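Home Projects Papers Data FAQ Contact

Joltix: Frequently Asked Questions

Posted September
By Waltix project staff

Print this page | E-mail this page

We get a steady flow of mail about Joltix, our method for choosing which recorded demonstrations a robot should learn from. The answers below cover the fruit packing study. Questions about the earlier drawer study are on the old page.

What is Joltix?

Joltix is a scoring method. It takes a set of recordings in which a person drives a pair of robot arms through a task, and it gives each recording a score. Recordings with low scores are left out of training. The model that learns the task is a standard imitation model, and we did not change it.

What is the task?

There is a table, a clear plastic bin, some toy fruit and a few other things that have nothing to do with the job. The robot has to put the loose fruit into the bin without tipping the bin or knocking other items around. Either arm may pick up any piece it can reach. A run ends when the fruit we placed for that run is in the bin or when the time limit is up.

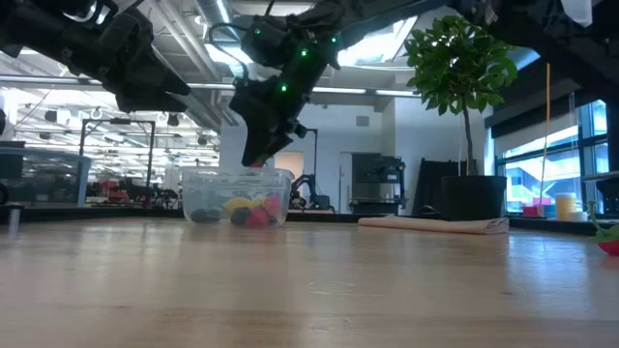 HULTA, September

Why fruit and a bin?

The pieces differ in shape, so one kind of grasp doesn't cover all of them. A banana shape has to be picked up across its narrow side. A round piece can roll if one fingertip touches it before the other. The bin adds a second problem, which is that the walls are clear and the cameras see the fruit through them. Early models would sometimes reach for a piece that was already inside.

How many demonstrations did you use?

We recorded 1,789 in all. After scoring, Joltix kept 684 of them. We trained one model on the full set and one on the kept set, with the same settings and the same number of training steps. We also trained a third model on 684 recordings picked at random, so that set size alone could be ruled out as the cause of any difference.

How does the scoring work?

Each recording is cut into short pieces at the moments when a gripper opens or closes. For each piece, we look at how the arm moved just before the gripper changed. If the operator came in, backed off, came in again and then closed, that piece scores low. If the approach was one smooth motion, it scores high. The score for the whole recording is its lowest piece score, not the average. We tried the average first and it hid too much. A recording with four clean grasps and one bad one looked fine, and the model picked up the bad one.

Doesn't that throw away useful corrections?

It can. A robot that has only seen clean approaches may not know what to do when it misses. We left room for this by scoring a retry differently if the fruit had moved between the two tries. In that case the operator was responding to something real, and the recording is not marked down. Backing off when nothing on the table has changed is treated as hesitation.

This part of the method depends on being able to tell whether the fruit moved. When an arm covers the piece from every view, we can't tell, and Joltix counts the retry as hesitation. That is a known weakness.

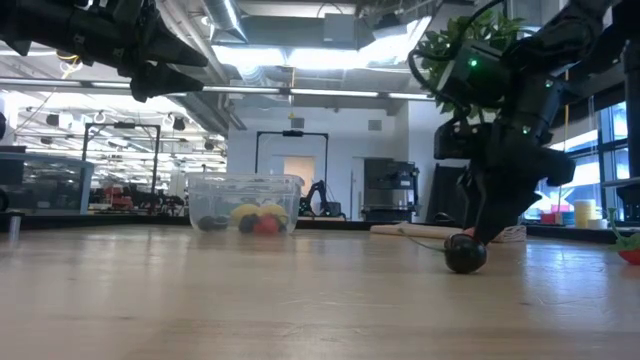
Right gripper at a dark round piece. The clear bin stands near the center of the table.

What did you test, and how many times?

We fixed 10 starting layouts before training began and wrote them down. Each model was run nine times on each layout, for 90 runs per model. The person resetting the table did not know which model was loaded. A run counts as a success only if all the loose pieces are in the bin at the end and the bin is still upright.

What was the result?

The model trained on the kept set did best. The model trained on the full set came second, and the random set came third. The gap between first and second was clear on the layouts with round pieces and small on the others. On two layouts there was no difference we would want to defend.

The most common failure for the full-set model was stalling. The gripper would come down over a piece, stop, rise a little and come down again until time ran out. We saw much less of this with the kept set. Dropped fruit was equally common with all three models, so Joltix does not seem to help with that.

Do the other objects on the table matter?

We think so, though we did not test it as carefully as we should have. The model gets no list of what to pick up. It has to work out from the recordings that a folded towel is left alone and a lemon is not. We moved the extra items between sessions so that the model could not simply learn that one side of the table is off limits.
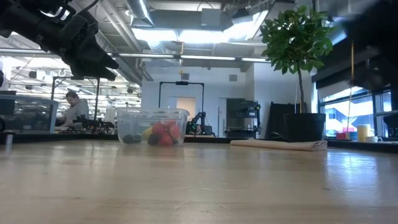

Six pieces in the clear bin. The folded towel lies to its right.

How does the model handle pieces that are already in the bin?

Some recordings start with an empty bin and some with a bin that already holds fruit. Before we added the second kind, the model did poorly once a few pieces were in, and it tended to drop new ones on the rim. We don't have a separate number for how much the change helped. It was made before the test layouts were fixed, and all three models in the study had it.

Which views does the model use?

Wide views of the table and a view from above. In side work we trained without the overhead view, and the model had more trouble judging how far a gripper was from the bin wall. With only the overhead view, it was good at lining up and poor at height.

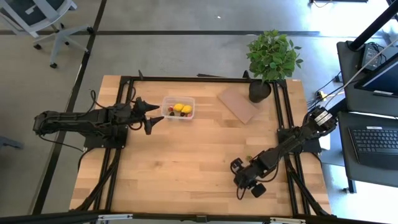 Distance to the wall is easy to read from overhead, and most of the bumps we logged with the wide views alone were fingertips meeting the near side of the bin on the way in. With both kinds of view those bumps became rare. Joltix itself doesn't need any particular set of views, except for the check on whether a piece moved, where more views are better.

Was this repeated anywhere else?

Partly. A group at Camacho ran the scoring code on their own recordings of a cup stacking task. The scores sorted their operators in an order that made sense to them. They have not yet trained on the result, so we would not call it a repeat of the study.

Can I use Joltix with one arm?

Yes. The code treats each arm on its own and then combines the scores. With one arm, the combining step does nothing.

How long does scoring take?

For our set, it ran overnight on one desktop machine. Nearly all of that time goes to checking whether objects moved. If you turn that check off, scoring is quick, but every retry will then be marked as hesitation.

How do I choose the cutoff?

We set ours by watching recordings near the line and moving it until the ones below it looked like recordings we would not want copied. We know this is not a very satisfying answer. A cutoff that works on one operator can be too strict for a slower one. If your recordings come from several people, look at some from each person before you settle on a value.

Is the data available?

The kept recordings and their scores are on the Data page. The recordings that were left out will be added once they have been checked for faces and screens. Layout sheets for the test runs are in the same folder, along with the reset instructions.

Where do I report a problem with the code?

Use the form on the Contact page and include the version line that prints at startup. Please attach the score file as well if the problem is about scores.

Print this page | E-mail this page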